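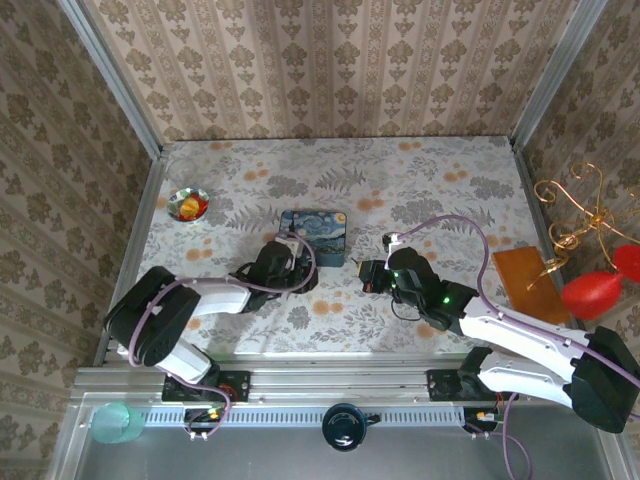

One subscriber wrote after the October issue that a padlock on a decorative tin is pointless, given that the wall can be dented with a thumb and the hinge pins pulled with pliers. The objection is correct as far as security goes. A small lock on a tin keeps the lid shut in a bag or on a shelf and shows that the contents are not for general use. The notes below assume that purpose and no other.

## Small tins: hasps and locks

The Starry Night lid is a common print for square tins, and the usual complaint with printed lids is wear at the fastening. A hasp plate that sits proud of the wall will rub the paint each time the lid is raised. Check the plate for burrs before fitting and file the edge if needed. On painted tins a strip of clear tape under the moving plate is enough.

Wendero now lists its light hasp in packs of 5. The plate and staple fit walls up to the thickness of ordinary biscuit tin. Casik sells a similar part with longer rivets, which need washers on the inside face or they will pull through. We prefer the Wendero part for tins and the Casik part for thin wooden boxes.

Three points on fitting:

- Mark the staple position with the lid fully closed. A lid that is pressed down by hand during marking will rattle later.
- Drill from the printed side with a block behind the wall.
- Set the rivets before adding the lock. A hanging body gets in the way of the tool.

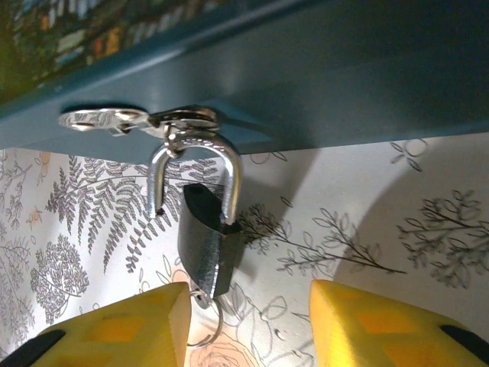 Should the key ring stay on the lock? Only while the tin is in daily use; for storage, keep the key apart from it and label the ring.

A lock body that is too heavy will swing and mark the paint beneath the staple. With a compact body the arc is short — a felt dot on the wall takes care of the rest. Shackle clearance matters more than body size. If the leg drags in the staple when the body is turned, go up one staple size.

Fereo has reissued its lock and hasp sheet as part 215, with the drilling template on page 54. The template prints at full size only if page scaling is turned off. Check it against a ruler first.
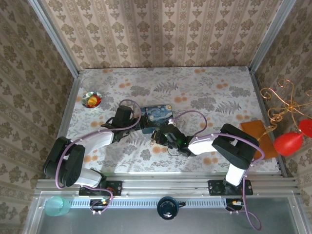
*Starry Night picture on the floral cloth, patterned bowl at upper left.*

The Qiu storeroom has 800 spare rivets in the short length, free to subscribers who cover postage. Long rivets are out of stock. Replacement keys are not held for any make — send those requests to the supplier with the number from the lock body, if there is one.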